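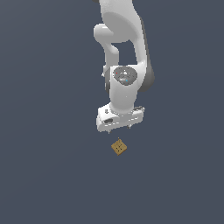
Search this site Go

Equipment Plan, Cube Pickup Project
Ermira Karagiannis, Noel Maglaya, Svenja Aebischer
Advisor: Trevor Ross
2020-08-22

3. Budget and purchases

Our group was given $458 for the year. A real arm is well over that, so all of the pickup work is being done in simulation and the money goes to the things around it. The simulated setup is one white arm with a two-finger gripper, reaching down for a small tan cube. It runs on the lab desktop, but slowly when two of us have jobs going.

We looked at three options.

Option A was a used graphics card from Trernel for $199. Noel checked the power supply in the desktop and it can handle the card.

Option B was paid computing time through Sustbridge, $200 in prepaid credit. The credit expires in November, before our second round of tests.

Option C was to buy nothing and run jobs overnight. We did this in the first month and lost several nights to crashed jobs.

We picked Option A. Svenja will place the order and Ermira will install the card. The remaining $259 is held for a storage drive and for cubes and a table mount, in case we get time on the Gestmont arm that Kourosh Shokri's group shares with other students. We have not asked for quotes on the mount yet.

Open items: shipping cost from Trernel, drive size, and who signs the purchase form when Trevor is away.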